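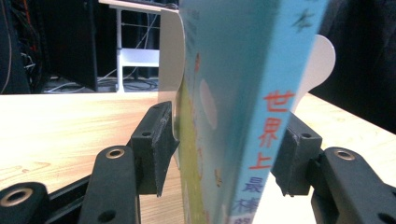
3. 読み聞かせ会の部屋づくり

いよいよ会場の準備です! Sindness読書会の手引きの中でも、この章はいちばん楽しいところだと思います。机と敷物の置き方ひとつで、子どもたちの顔つきが本当に変わりますから、ぜひ時間をとって試してみてください。初めての方は、前日のうちに一度通しで並べてみると安心です。

3-1 席の配置

1. 読み手の椅子を決めます。窓を背にすると絵が逆光で見えにくくなるので、窓は横に来るようにします。
2. 読み手の椅子から大股で二歩のところに、敷物の前の縁を合わせます。
3. 敷物のうしろに大人用の椅子を弧の形に並べます。席は子どもと大人を合わせて28までとします。
4. 出入口から敷物まで、ベビーカーが通れる幅を空けておきます。
5. 最後に、いちばん端の席に自分で座ってみてください。床に座ると見え方がまるで違って、毎回発見があります!

注意:延長コードを通路に渡さないでください。どうしても必要なときは壁沿いに這わせ、テープで留めます。

3-2 本の選び方と並べ方

1. 当日読む本は三冊、予備を二冊用意します。長いものは真ん中に置くと、最後まで集中が続きやすくなります。
2. 開き癖をつけておきます。表紙側と裏表紙側から数ページずつ交互に、やさしく押さえながら開いていきます。
3. 読む順に重ね、背を読み手の側に向けて置きます。次の本がさっと取れて気持ちがいいですよ。
4. 貸出用の本は別の箱に入れ、貸出カードを表紙の裏に挟みます。

メモ:外国語の絵本もどんどん入れましょう。意味がわからなくても、音の響きだけで笑い出す子がいます。原文を先に読み、そのあと日本語で読むと、二度楽しめます。

注意:背の糊が弱っている本は無理に180度まで開かないこと。修理待ちの箱に移し、修理の手順(第5章)を見てください。

3-3 声の届き方を確かめる

1. 一人が読み手の椅子に座り、もう一人がうしろの席に立ちます。
2. 普段の声で一ページ読みます。うしろで語尾が聞き取れなければ、声を張る前に、まず速さを落としてみます。
3. ページをめくる間は黙ります。この間がとても大事です! 子どもは絵を先に読んでいます。
4. 役割を入れ替えて、もう一度確かめます。

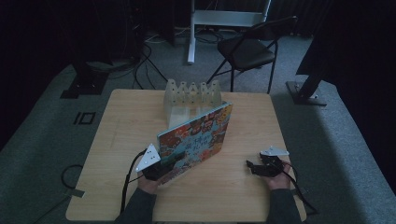
タフミネ・シャジャエイからは、めくる間が怖くて、以前はつい説明を足してしまっていた、心の中で三つ数えるようにしたら子どものほうから話し出すようになった、という声が届いています。小さい子が多い日は、五つ数えてもいいくらいだそうです。

この「三つ数える」方法、とてもおすすめです。練習のときは声に出して数え、慣れてきたら心の中だけにします。

3-4 開始前の確認

・部屋の明かりはついているか
・読む順に本が重なっているか
・貸出カードの枚数は足りているか
・飲み物は本の箱から離してあるか
・時計が読み手の席から見えるか

一回の読み聞かせは16分までが目安です。子どもたちが乗ってきたら手遊びを一つ挟み、次の本へ進みます。落ち着かない日は、思い切って二冊で切り上げてもかまいません。

片付けの手順は3-5へ続きます。敷物は必ず乾いた布で拭いてから丸めてください。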